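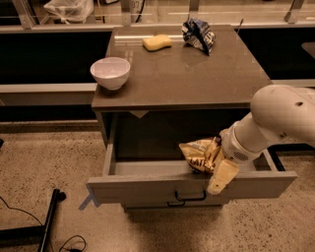
A Success Rate Needs the Failures Beside It

By Ramil Javier
September 5, 2020

Print this article | E-mail this article

When a group publishes a number for a robot that works with drawers, I first look for the trials that went wrong. Often I do not find them. The Drasevholm report from March gives 50 trials for taking a chip bag out of an open drawer, and it says that 12 failed. I respect this. But the report does not tell us how they failed, and for me this is the larger part of the result.

A bag is a difficult object. It changes its shape when the fingers close, and a grasp that looks good may hold only a fold of the plastic. A bowl does not behave so. If we put bowls, sponges and bags into one average, the average describes none of them.

My colleague Pascual answers that readers want one number, and that long tables are not read. Perhaps he is right about the readers. Still, at Skurkeo we spent nearly 3 weeks repeating a published method, and 2 lines about missed grasps would have saved us most of that time – the fingers were touching the drawer front before they reached the bag.

I ask for one page of failures, with pictures, in every report.

Related items
Jirnach: notes on a shared test cabinet
Why we repeat old trials
Letters on the Drasevholm report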